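New guideline sets ground rules for shelf-handling robots in Flalutia
22 January 2020
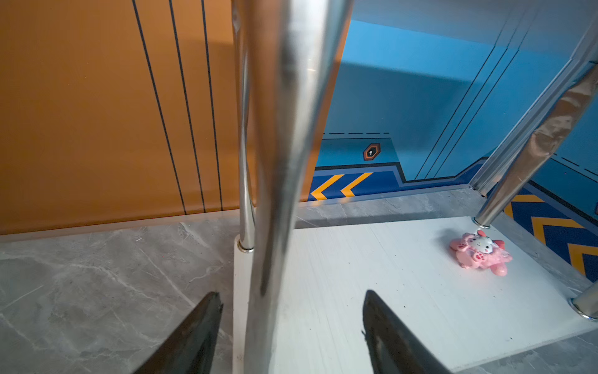 Companies that use robots to pick up and put down goods on open shelving in Flalutia have a common set of working rules to follow from February. The guideline was published today by the Urkville Automation Forum, and covers robot arms fitted with two-finger grippers and working at or below waist height. It is voluntary, but the forum expects insurers and site owners to start asking for it. Much of the text deals with the space between the gripper and the shelf itself. On a unit with chrome poles at the corners and a white board between them, a small item such as a Hello Kitty figurine can end up on its side right by the foot of a pole, and the fingers have to get to it without touching the metal. The guideline asks operators to set a minimum clearance for each type of shelf, write it down and keep it with the machine.

Polished metal gets its own section. Curved chrome reflects whatever colours are nearby, and the forum says operators should not rely on a single camera view to judge where a pole starts and ends. A second check is required before the arm moves in close. This can be another camera angle, a touch sensor or a stored map of the shelf.

Tobias Dvorak, who chaired the drafting group, said most of the reports it looked at were minor.

"We saw scuffed poles, bent price strips and items pushed off the back," he said. "No one was hurt in any of them, but a shelf that gets nudged every day will work loose sooner or later."

The main points for operators are:

Finger tips are to be inspected at the start of each shift and replaced when the grip surface is worn through.

An arm must stop after 3 failed attempts at the same item and wait for a person to clear it.

Gripper pads are to be changed after 3000 hours of use, even if they look sound.

Shelf feet must be level and the unit fixed or weighted before any robot works on it.

Walkways beside the unit must be kept clear of stock while the arm is powered.

The forum received 34 submissions on the draft. Several smaller firms said the record keeping would be a burden, and the final version lets them use a one-page log in place of the full maintenance file. A proposal to ban work on glass shelves was dropped.

Moataz Ragab, operations manager at the parts supplier Yusof, said his company had already changed its start-up checks to match the draft.

"It adds a few minutes in the morning," he said. "The bigger job was going back over the shelving and finding out which units were out of level."

Yusof and the software firm Skundovus will host an information session for operators in Urkville in February. Places are free but must be booked through the forum's office. Printed copies of the guideline can be picked up there during business hours.

The forum will take comments on the first year of use before it decides whether to extend the rules to mobile units and higher shelving.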